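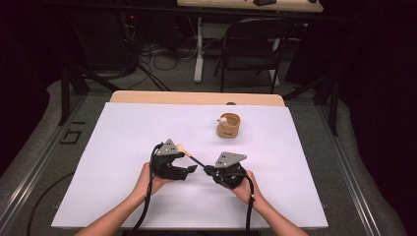
Both grippers on the one stick, with the cup and ball waiting their turn.

I have now spent more on teaching two plastic claws to hold a stick than I spent on my first car. The car could also hold a stick, if you put it on the seat.

These are the third pair. The first pair had straight fingers and dropped everything. The second had curved fingers and dropped everything a bit later. For this set I shortened the fingers, kept the curve, and went from 25 percent infill to 38, mostly because it was Wednesday and the printer at Graswood was free until closing.

The task is passing the stick from one hand to the other without setting it down. My goal is 100 clean passes in a row. My record is 5. I was very proud of 5 and told several people at the workshop, who asked what it was supposed to be out of.

Things still on the list: cables that snag on my wrists, a left jaw that closes a hair later than the right, and a name. The folder says Trarau, which was a typo, and I've gotten used to it. Next up is new finger pads, if the glue ever sets.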